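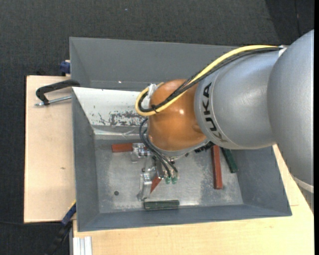
A KUKA robot arm reaching into a grey metal bin.

Call for participants: The Unfinished Things Project

Do you have a half-written letter in a drawer? A language course you stopped at lesson four? A shed you were going to clear last spring, and the spring before that? We would love to hear from you!

The Unfinished Things Project is a 12-week study of how adults go back to something they have put off, and what helps them stay with it once they have started again. It is run by the Lindgren Centre for Everyday Learning, and we are looking for people to join the next group, which begins in December.

You don't need to be a hopeless case. Quite a few of the people who took part in our pilot were organised, busy and good at their jobs, and had one thing that had sat on the list so long they had stopped seeing it. That one thing is what we are interested in.

What we are studying

Most advice about putting things off is about getting started. Break it into small steps, set a timer, clear the desk. We have used plenty of it ourselves and have nothing against it. But in the pilot, people kept telling us that starting was fine. They had started again and again. The hard bit was the second week, or the first evening they missed, or the moment they opened the folder and saw how old the last file was.

So this study is about returning. We want to know what people say to themselves when they pick up something old, how long a gap has to be before it feels like failure, and whether a regular chat with another person changes any of that. We have some ideas about the last one. We are keeping them to ourselves until the group has finished, so as not to steer anyone.

What taking part looks like

You choose one unfinished thing at the beginning and stick with it for the whole study. It can be practical, creative, official or personal. In the pilot we had a patchwork quilt, a driving test, a family tree, a box of photographs, a very overdue tax folder and a song. Bigger is not better. If it would take you a single afternoon and you have been avoiding that afternoon for years, it is perfect for us.

At the start there is a welcome session in person, lasting two hours. We talk through the study, you fill in a long questionnaire (there is tea), and you write a short page about your unfinished thing and how it came to be left. Spelling and style don't matter in the slightest.

After that you keep a diary using Stusa, a simple notebook app that works on most phones. It asks you a handful of questions each evening and takes a few minutes. If you would prefer paper, say so when you apply and we will give you a printed diary and prepaid envelopes. Please answer the questions even on days when you did nothing at all towards your thing. Those entries are every bit as useful to us as the busy ones, and in the pilot they were often the best reading.

Half of the group will also have a weekly phone call with a partner, who will be another participant. The calls last up to 20 minutes and come with a short list of prompts, which you can wander away from as much as you like. Who gets a partner is decided by a random draw, so we can't take requests, I'm afraid, and we can't swap people afterwards.

Halfway through there is an interview with one of the team, by phone or face to face, and at the end we all meet again for a closing session. You are welcome to bring your finished thing. You are equally welcome to bring it unfinished, or to come with nothing and eat the cake.

Who can apply

You can take part if you:
are 18 or over
can come to both in-person sessions at the Drusier Building
have one thing you have put off for at least six months
are comfortable reading and writing in everyday English
can spare a few minutes most evenings

We are keen to hear from people over 60, from people who work shifts and from anyone caring for a relative at home, as all of these were missing from the pilot and it showed. The interview can be at whatever hour suits you, including early mornings. Kenji once did one at 5.30am and says he would happily do it again.

Please don't apply for this round if you are taking part in another study about habits, motivation or time use, or if you were in our pilot. Pilot members, we miss you, and there will be a follow-up for you later.

This is a study and can't take the place of treatment. If you are having a very difficult time at the moment, you may find it better to wait for a later group, and your GP is a good first person to talk to. You can still contact us for a chat about whether it would suit you.

What you get

We pay £12 for each in-person session and for the interview, plus local bus or train fares if you keep your tickets. Payment is by bank transfer, or in shopping vouchers if you would rather. You are paid for each part you complete, whether or not you go on to the next.

You will also get a copy of your own diary as a small printed booklet. We hadn't planned this for the pilot – somebody asked for theirs, then everyone wanted one – and it has become my favourite part of the whole project. Reading your own evenings back in one go is a strange and rather lovely experience.

And you will meet some very good people. I can't promise that you will finish your thing. Some of our pilot group did, some didn't, and one decided quite cheerfully in the second month that she didn't want a quilt and gave the fabric away. She counts as a participant who completed the study, and so would you.

Your information

Your diary entries are stored under a code, with your name held separately. Only the four members of the project team can read them. If we would like to quote something you have written, we will send you the exact words first and ask. You can say no to a quotation and yes to everything else.

Partners are told each other's first names and nothing more, and the calls go through a Clodex line, so you don't have to give out your number. We don't record the calls.

You may leave at any time without giving a reason. Tell us in a message as short as you like and we will stop the reminders that same day. You can also ask for your entries to be deleted, up to the point at which the results are written up.

The team

I'm Adwoa Aidoo, and I lead the project. My background is in adult education, and I have been not finishing a course in bookbinding for longer than I care to say.

Costel Nikolaidis looks after the questionnaires and the analysis. Kenji Sorensen carries out most of the interviews. Dolores Delacroix is the person you will hear from most often, as she handles applications, diaries, payments and anything that goes wrong with the app. She is extremely patient with phones.

How to apply

Write to Dolores and tell us:
your name and how best to reach you
what your unfinished thing is, in a sentence or two
how long it has been waiting
whether you would like the app or the paper diary
any times of day that are no good for you
anything we should know to make the sessions easier for you, such as step-free access, large print or a seat near the door

There is no form and no need to make it sound impressive. If you would rather tell us than write it down, ring the office between 10am and 3pm and ask for extension 919. Leave a message if we are all in a session and one of us will ring back.

Post and hand-delivered notes are fine too. Address them to The Unfinished Things Project, Room 3, Drusier Building, and drop them at the front desk.

We will reply to everyone. If we have more people than places we will choose with a view to a good mix of ages and a good mix of things, so being turned down says nothing about you or your shed. We keep a waiting list for the following group, and people do move up it.

A few questions we are often asked

Can I take part with my partner or a friend? You can both apply, and if you both get a place you will be treated as two separate participants. You won't be paired for the calls.

Can I change my thing halfway through? We ask you not to. If life makes it impossible, talk to Dolores and carry on with the diary in the meantime.

What if I finish in the first week? Wonderful! Keep filling in the diary. We are very curious about what happens next.

Does it have to be something I want to do? No. The tax folder was nobody's idea of fun, and we learned a great deal from it.

I've been meaning to apply since the last call went out. Is it too late? You are precisely who we are looking for. Please write to us today.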